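We use cookies to remember your preferences and to measure traffic. By continuing to browse this site you agree to our use of cookies. Accept | Manage settings

Notes on the Renero reunion rumor

Several readers wrote in June to ask whether Renero are getting back together. I have kept a spreadsheet on this band since the second album, so I went through what has been posted and sorted it by source.

The current round began with a fan account that noticed Angus Dalgleish and Craig Niven had followed each other again. The post had 3,145 likes when I saved it. A follow is weak evidence. Niven unfollowed and refollowed the drummer twice during the Baxter tour, and no record came of it either time.

The second item is stronger. Dalgleish gave a radio interview in Irwood to promote his solo single, and at minute 22 the host asked him directly. He said, "Craig and I talk. We talked last week." He then changed the subject to his dog. I have listened to the segment on two different players to rule out an edit, and the audio is continuous.
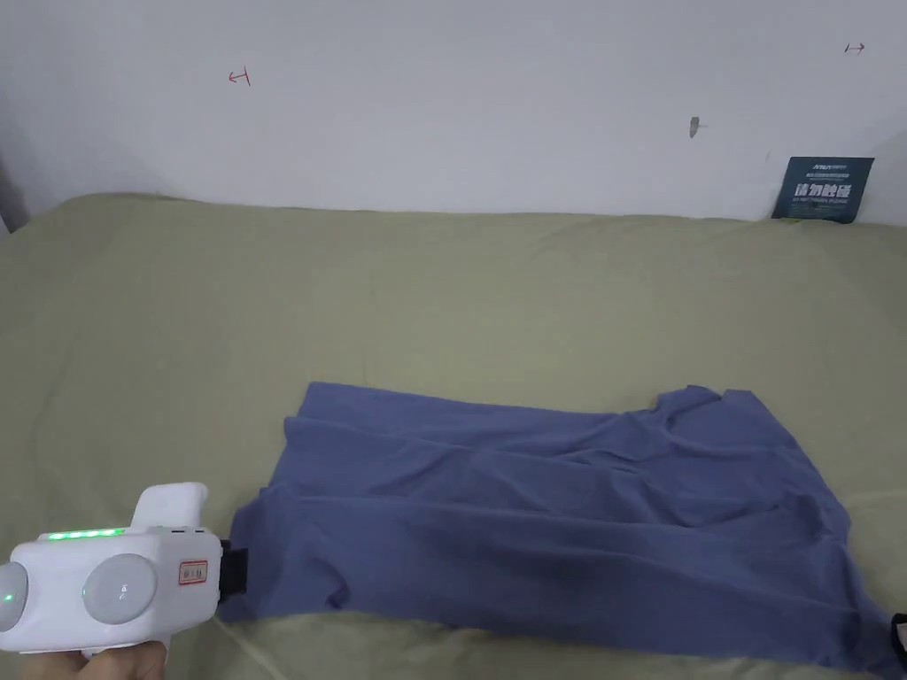
The third item is the Herkgate booking. The venue lists a private hire for two nights, with no artist named. Fans have tied this to Renero on the grounds that the band played its first paid show there, to 50 people. The venue takes private hires most months, and I would give this one very little weight until a name or a ticket link appears.

There is also the matter of the split itself. The usual account is that Niven walked out over writing credits. The credits on the last album do not fit that very well – he is listed on nine of eleven tracks, more than on either of the earlier records. Dalgleish's version, given to a student paper, was that they were tired and had stopped eating in the same room. I find that easier to believe.

I ran a poll in the sidebar and 1,045 of you voted. Most expect a single show and no new songs, and my own estimate is close to that. I have moved the entry from "unlikely" to "possible" and left the date column blank.

Corrections go to the usual address. Please include a link or a timestamp – screenshots of group chats will not be added to the sheet.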